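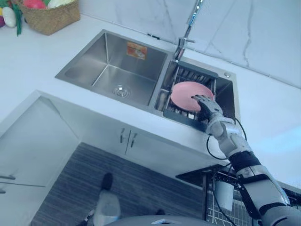

What is in the Drolgate Sink Set?

Drolgate Sink Set is a collection of 378 teleoperated and scripted episodes, recorded at a kitchen counter in Plilville, for comparing end effectors, camera placements and grasp controllers on ordinary dishes.

Release notes in this file apply to the version dated 17 February 2021. A revision is planned for May. File names and folder layout will stay the same in the revision; the success labels may change.

CONTENTS

episodes/ one folder per episode
calib/ camera intrinsics and hand-eye transforms, one file per session
labels/ outcome labels and annotator notes
configs/ controller settings as loaded at the start of each session
tools/ playback script, resampler, checksum script

Each episode folder holds the head camera video, the wrist camera video, joint states, commanded joint targets, hand or gripper state, and a small metadata file. Video is stored at 20 frames per second. Joint states are stored at the rate the controller published them and carry their own timestamps. Use the resampler if a common time base is needed. The resampler uses nearest-neighbour matching for video and linear interpolation for joints, and it leaves gaps unfilled.

TASKS

plate_pick: grasp a plate standing in the dish rack, lift it clear, hold.
plate_place: lower a held plate into the rack and release.
mug_pick: grasp a mug by the handle, lift it above the counter, hold.
mug_turn: rotate a held mug about the axis of the forearm, hold.

A session contains up to eight attempts at one task with one hardware configuration. The object is reset by hand between attempts. Resets are cut from the video, but the joint log runs through them, so the joint log for a session is longer than the sum of its episodes.

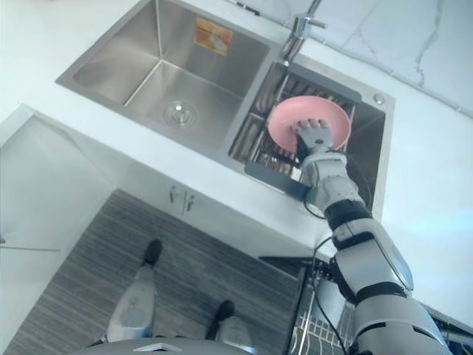 The plate tasks account for most of the set. Plates were chosen because a thin rim held on one side exposes differences in grip that a bowl or a cup tends to hide. A small slip at the rim becomes a large change of tilt at the far edge, and tilt can be measured from the head camera without instrumenting the plate. The tilt estimate is in the metadata file under plate_tilt. It is missing for episodes where the hand covers too much of the face.

HARDWARE CONFIGURATIONS

Two kinds of end effector were compared.

kuvness_hand: the Kuvness jointed hand, driven by joint position with a current limit on each finger.
grip_std: a gripper with a single open/close command.

Both were run with the same arm limits and the same approach speeds. The Kuvness hand has more ways to close on a rim and more ways to get it wrong. In plate_pick the usual failure is a finger landing behind the plate and catching a rack wire on the way up. In mug_pick the usual failure for either end effector is rotation of the mug about its handle after lift. The label for that case is "held_rotated" and it counts as a partial success.

End effector state is logged in two forms. The raw form keeps the units of the device. The normalized form runs from open to closed and is intended for plotting only. Do not train on the normalized form for the Kuvness hand; it averages the fingers and discards the thumb.

CONTROLLERS

nam: the Nam grasp controller, which closes until a current threshold is reached and then holds position.
baseline: closes to a preset width or preset finger pose and holds.

Settings are in configs/ and were frozen within a session. Nam was retuned once during recording. Sessions before and after the retune are marked in the metadata as nam_a and nam_b, and results for the two should be reported separately. The main change was a lower threshold during the first part of the close, which reduced the number of plates pushed sideways in the rack. It also made the close slower.

CAMERAS

head: fixed relative to the torso, wide view of the sink, the counter and the arms.
wrist: small camera near the end effector.

The head camera sees the object for most of the approach and loses the contact points once the hand closes. The wrist camera was added to recover them, with mixed results. Parts of the arm close to the lens take up a large share of the image in some poses and are out of focus. Auto exposure was left on. In poses where the cover fills much of the view, the background may be brighter than in the head video, and colour matching between the two cameras is poor.
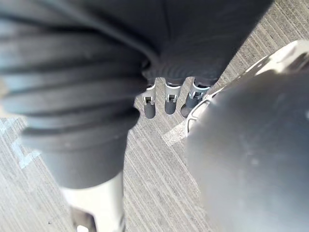

Wrist camera, fingertips over the striped carpet. Bellows at left, out of focus.

Masks for the self-occluding parts are supplied in calib/ for each wrist pose used in the tasks. They were drawn by hand and are generous at the edges. Wrist video from poses outside the task list has no masks and should be treated as unlabelled.

Hand-eye calibration was repeated at the start of every session. Residuals are written at the end of each calibration file. Sessions with a high residual were kept and flagged — check calib_ok before using the transforms for anything that depends on absolute position.

LABELS

success: task completed as defined, object held or released in the target pose.
partial: object held but outside the pose tolerance, including held_rotated.
fail: object dropped, missed, or caught on the rack.
abort: stopped by the operator.

Labels were assigned from the head video by one annotator and checked against the wrist video by a second. Disagreements are kept in the notes column with both labels. Aborted episodes are included. Most are cable snags at the forearm, and they are useful for anyone working on cable routing, but they should be left out of success rates.

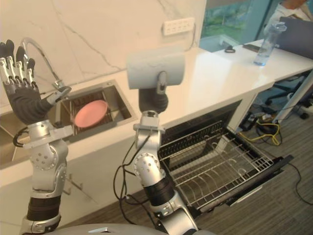

Mug episodes need one extra field. The grasp site is recorded as handle_low, handle_mid or handle_high, measured with the mug upright, whatever orientation the mug has at the end of the attempt. Earlier internal copies of the set used the final orientation instead. If your copy has a field called site_final, replace it.

In mug_turn the arm that is not holding the mug is parked. Its joint states are logged but its targets are constant, and a policy trained on both arms will learn to leave it there. Drop the parked arm columns or weight them down.

KNOWN ISSUES

Dropped frames occur in the wrist video at the start of some sessions. The playback script prints a warning and continues.

Clock offset between the arm controller and the head camera was estimated once per session and treated as constant. Drift within a long session has not been measured.

The sink is reflective. Depth estimated from the head video inside the basin is unreliable and none is supplied.

All recording was done at one counter. Results say little about other rack geometries or counter heights — please state this when reporting comparisons.

CHECKS BEFORE USE

Run the checksum script on the full download, then play one episode from each task. If joint traces and video are visibly out of step, confirm that the session's offset file was read. The script falls back to an offset of zero when the file is missing and writes a line to the log.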